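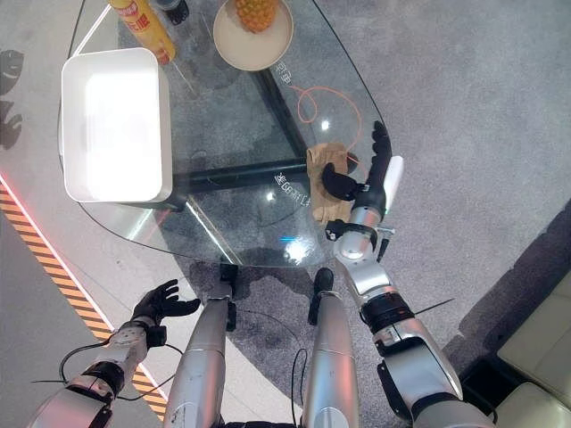

Pridstead Technical College, Department of Glass and Glazing

Glass tabletop

A glass tabletop is a flat sheet of glass used as the upper surface of a table. It may rest on a frame, on legs fixed directly to its underside, or on one or more pedestals. Glass tabletops are found in homes, offices, waiting rooms and shops. They are made in square, round, oval and irregular outlines, the last being cut to a template.

Terms

The sheet itself is called the top or the plate. The outer boundary seen from above is the outline, and the finished side of the sheet is the edge. The part of the top that extends past its supports is the overhang. A top laid over an existing table to protect it is usually called a cover glass and is treated separately in the trade, as it carries no load of its own.

Material

Most tops are made from soda-lime float glass. Molten glass is poured onto a bath of molten tin, where it spreads into a ribbon of even thickness, and is then cooled slowly in a long oven known as a lehr. Ordinary float glass has a slight green tint caused by iron in the sand. The tint is weak when the sheet is viewed from above and much stronger at the edge. Low-iron glass is chosen where this is unwanted.

Float glass that has only been annealed breaks into long, sharp pieces. For this reason most tops are toughened. The cut sheet is heated until it begins to soften and is then chilled quickly by air jets on both sides. The surfaces set first and are pulled into compression as the core cools. A toughened sheet is stronger than an annealed sheet of equal thickness and breaks into small, blunt fragments. It cannot be cut or drilled afterwards, so all shaping must be finished before it enters the furnace.

Laminated glass, in which two sheets are bonded to a plastic interlayer, is used for large tops and in public buildings. If one sheet breaks, the fragments stay attached to the interlayer.

Outline and edge work

Straight cuts are made by scoring the surface with a hard wheel and bending the sheet along the score. Curved outlines are scored in the same way, but the waste is removed in several pieces with relief cuts running outwards from the curve. Inside curves are harder to break out than outside curves, and tight ones are normally ground or cut by water jet.

The Drerden profile, taught at Pridstead, is a shallow rounded edge with a flat band of 7 mm at its centre. Other common finishes are the flat polished edge, the pencil edge, which is fully rounded, and the bevel. Sharp corners chip easily and are given a small radius even on square tops.

Supports

Frames are made of metal or wood. Crossed bars beneath the sheet are common with round and irregular outlines, as they bring support near the middle of the top without a rail following the boundary. The bars remain visible through clear glass, and their arrangement is therefore part of the design.

Glass should not bear directly on metal. Soft pads are placed between the two, both to spread the load and to stop the sheet from sliding. The pads must all lie in one plane. If one stands high, the sheet rocks, and a heavy object placed at the opposite side puts it under bending stress. Jakubowski pads, which have a threaded stem, can be raised or lowered after the top is in place.

Some tops are bonded to metal discs with adhesive cured by ultraviolet light. The join is clear and strong, but it cannot easily be undone.

Thickness and loading

The thickness needed depends on the distance between supports, the overhang, the type of glass and the expected load. Doubling the span of a sheet increases its deflection far more than doubling the load does. The college workshop uses 12 mm toughened glass for training pieces with spans of up to 1,000 mm. A point load near an unsupported edge is the most severe ordinary case, and sitting or standing on a glass top is not allowed for in normal design.

Faults

Surface scratches are caused mainly by grit trapped under objects. Shallow ones can be polished out, though this may leave a faint distortion. Toughened glass may on rare occasions break without an outside cause when it contains particles of nickel sulphide. Heat soaking, in which finished sheets are held in an oven for a set time, is used to find such sheets before delivery.

See also

Cover glass
Edge grinding
Ilness jointing method
Toughened glass

Entry compiled by Chantal Paquette. Last revised August 12, 2025.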